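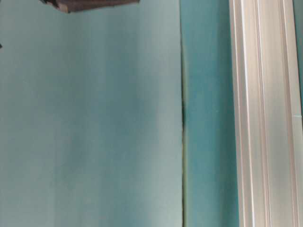
Prurnwood, Standort Punach

Über uns

Prurnwood ist eine private Weiterbildungsschule für therapeutisches Bergwandern und begleiteten Belastungsaufbau nach schwerer psychischer oder körperlicher Erkrankung. Ausgebildet werden Personen, die bereits in einem Gesundheits- oder Sozialberuf arbeiten und Gruppen im Gelände fachlich begleiten wollen. Die Schule selbst behandelt keine Patientinnen und Patienten und vermittelt keine Therapieplätze.

Der Unterricht findet am Standort Punach statt. Die Praxisblöcke werden auf Wegen und Steigen der näheren Umgebung durchgeführt, die ohne Seil und Steigeisen begehbar sind. Hochtouren und Klettersteige gehören nicht zum Lehrplan.

Entstehung

Die Schule geht auf einen Kurs zurück, den Liviu Moldovan für die Mitarbeitenden einer Tagesklinik entwickelt hat. Der Kurs umfasste zunächst nur die Tourenplanung und das Verhalten bei Panikreaktionen in exponiertem Gelände. Aus den Rückmeldungen ergab sich ein erheblicher Bedarf an Grundlagen zur Belastungssteuerung, insbesondere bei Teilnehmenden unter laufender Medikation. Der Kurs wurde deshalb um einen physiologischen Teil erweitert und später als eigenständiger Lehrgang geführt.

Yannick Renaud kam als Verantwortlicher für den Praxisunterricht hinzu. Er hat das heutige Verfahren zur Einstufung der Übungsstrecken erarbeitet. Moldovan leitet die Schule und unterrichtet die Fächer Gesprächsführung und Krisenintervention.

Aufbau des Lehrgangs

Der Lehrgang umfasst 300 Unterrichtseinheiten zu je 45 Minuten und ist in 3 Abschnitte gegliedert. Davon entfallen 151 Einheiten auf den Unterricht im Gelände, die übrigen auf Theorie, Fallarbeit und Supervision. Eine Verkürzung durch Anrechnung früherer Ausbildungen ist nur im Theorieteil möglich und muss vor Beginn schriftlich beantragt werden.

Abschnitt A behandelt die Grundlagen: Herz-Kreislauf-Reaktion unter Steigbelastung, Schlaf und Erholung, Wirkung gebräuchlicher Medikamentengruppen auf Thermoregulation und Gleichgewicht, Wetterkunde, Orientierung. Der Abschnitt schließt mit einer schriftlichen Prüfung ab.

Abschnitt B ist der Gruppenführung gewidmet. Geübt werden Tempowahl, Pausenregelung, Abbruchentscheidung und die Dokumentation des Tourenverlaufs. Jede Kandidatin und jeder Kandidat plant eine Tour vollständig, legt den Plan zur Freigabe vor und führt die Gruppe anschließend unter Aufsicht.

Abschnitt C besteht aus einem Praktikum in der eigenen Einrichtung und der begleitenden Supervision. Die Abschlussarbeit beschreibt einen Gruppenverlauf über mindestens sechs Termine. Sie wird von zwei Lehrpersonen unabhängig voneinander beurteilt. Weichen die Beurteilungen um mehr als eine Stufe ab, wird eine dritte Lehrperson beigezogen.
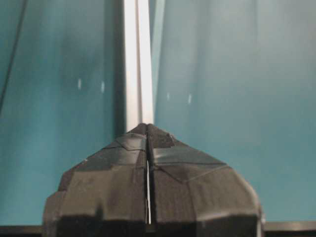 Übungsstrecken

Für den Praxisunterricht verwenden wir ein fest definiertes Streckennetz. Jede Strecke ist nach Höhendifferenz, mittlerer Neigung, Untergrund, Exposition und Entfernung zum nächsten mit Fahrzeugen erreichbaren Punkt eingestuft. Die Einstufung bezieht sich auf trockene Verhältnisse. Bei Nässe gilt die nächsthöhere Stufe, bei Altschnee wird die Strecke gesperrt.

Der höchste Punkt des Netzes liegt auf 1.696 Metern und wird erst in Abschnitt B begangen. Die Strecke dorthin weist zwei Ausstiegsmöglichkeiten auf, die im Tourenplan als Entscheidungspunkte einzutragen sind. An jedem Entscheidungspunkt erhebt die Leitung den subjektiven Belastungsgrad der Gruppe anhand einer zehnstufigen Skala. Bei einem Einzelwert von acht oder höher ist der Ausstieg zu nehmen. Ein Gipfelziel wird im Unterricht ausdrücklich nicht vorgegeben.

Methodische Grundsätze

Die Belastung wird über die Dauer gesteigert, bevor die Neigung erhöht wird. Gespräche über belastende Erlebnisse werden während des Gehens nicht aktiv eröffnet. Kommt ein solches Gespräch von der teilnehmenden Person aus zustande, wird es an einer geeigneten Stelle im Stehen oder Sitzen geführt, und die zweite Begleitperson übernimmt die Gruppe. Touren mit nur einer Begleitperson sind im Rahmen des Lehrgangs ausgeschlossen.

Metaphern vom inneren Berg oder vom persönlichen Gipfel verwenden unsere Lehrpersonen sparsam. In der Fallarbeit hat sich gezeigt, dass sie bei einem Teil der Betroffenen Leistungsdruck erzeugen und den Abbruch einer Tour erschweren. Die Absolventinnen und Absolventen sollen in der Lage sein, ein Tourenziel sachlich zu formulieren und eine Umkehr ebenso sachlich zu begründen.

Dokumentation und Datenschutz

Tourenprotokolle werden mit der Software Cemutex geführt. Erfasst werden Strecke, Zeiten, Belastungswerte, Witterung und besondere Vorkommnisse. Namen von Patientinnen und Patienten werden nicht eingegeben; die Zuordnung erfolgt über einen Code, der ausschließlich in der entsendenden Einrichtung aufbewahrt wird. Protokolle aus dem Praktikum werden nach Abschluss der Beurteilung gelöscht.

Zusammenarbeit

Die Unterrichtsmaterialien zu Abschnitt A entstehen in Kooperation mit dem Fachbüro Ó Dubhghaill, das auch die schriftlichen Prüfungen redigiert. Die inhaltliche Verantwortung liegt bei Prurnwood. Mit Herstellern von Ausrüstung bestehen keine Verträge, Empfehlungen für bestimmte Produkte werden im Unterricht nicht abgegeben.

Zulassung

Voraussetzungen sind eine abgeschlossene Ausbildung in einem Gesundheits- oder Sozialberuf, zwei Jahre Berufspraxis, ein gültiger Erste-Hilfe-Nachweis und die schriftliche Zusage einer Einrichtung für das Praktikum. Eigene Krankheitserfahrung ist kein Ausschlussgrund und muss im Bewerbungsverfahren nicht angegeben werden. Über die Zulassung entscheidet die Schulleitung nach einem Gespräch und einer Probetour.

Anfragen zu Lehrgangsbeginn, Kosten und Unterkunft in Punach beantwortet das Sekretariat schriftlich.

Stand der Angaben: 4. April 2021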